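**Storing bare and half-built boards between jobs**

**solderwick** - September 4, 2026

I do small repair and assembly work out of a spare room in Trestenside. The last order was 200 boards for a thermostat controller, green solder mask, parts on one side only. I build them in batches, so there are always boards waiting for the next step.

Right now they sit in cardboard trays on a shelf next to the bench. Some came out with scuffed mask along the edges, and 17 needed their pads cleaned again before they would take solder. What is everybody using to hold boards between steps? I have room for one rack and not much else.

**padlifter**

Slotted plastic racks, the black conductive kind. Boards stand on edge and don't touch each other. Mine are from Fasell and the side wall adjusts with two thumbscrews. Check the slot pitch before you buy. If you have tall capacitors on the board you will end up using every other slot.

**greyhook**

I wouldn't buy a rack for 200 boards. Use the bags they came in. Fold the top over, put a desiccant pack in, and only take out what you can finish that day. Pads that don't take solder are a storage time and fingerprint problem. A rack leaves them open to the air just like your trays do.

**padlifter**

Bags are fine for bare boards. He said half-built. You can't stack populated boards in a bag without knocking parts.

**greyhook**

You can if each board gets its own bag. I did 333 of them that way for the Frimpong job and had no knocked parts.

**padlifter**

That's a lot of bags to open and close. I'd go crazy.

**tinwhisk**

Both of you are right about different steps. Bare boards stay sealed, populated boards go in a rack. That's how we did it at Zunness and it's how I do it at home.

A few other things for solderwick:

- Hold the boards by the edges, or wear finger cots. Finger oil on a pad is enough to cause trouble.
- Get rid of the cardboard. It sheds dust and it isn't static safe.
- Mark each tray or rack with the step it's waiting for. Painter's tape is fine, but put it on the rack and keep it off the boards.
- If there is a finish name on the order sheet, read it. Immersion silver and OSP don't keep as long in open air as immersion gold.

**solderwick**

The order sheet says OSP. I didn't know that mattered. They were out of the bag for most of August.

**greyhook**

There's your problem. OSP is a thin organic coat over the copper. Leave it out in a humid room and it gets weak. Don't scrub it either, because you take off what's left of it.

**padlifter**

OK, with OSP I agree with greyhook on the bare ones. I still say rack for the rest.

**kettleboard**

Cheap option if you don't want to buy anything yet - a metal dish drainer works for size but please don't use it. I did, and the wire scratched the mask on the first row. I lined it with antistatic foam later and it was OK, but by then I had spent as much as a used rack costs.

**solderwick**

Thanks all. I ordered one Fasell rack and a box of resealable shielding bags. The bare boards are going back in bags tonight with fresh desiccant, ten to a bag. The populated ones stay flat on a mat until the rack comes. I'll post again when the next batch is soldered.

**tinwhisk**

Write the date on the bags.
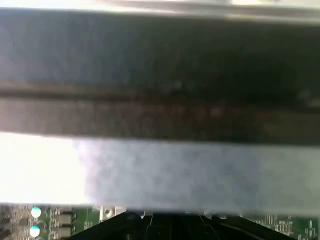
Can populated boards go back into the same bags as the bare ones?

They should be bagged separately, one board to a bag, so that the parts don't knock against other boards.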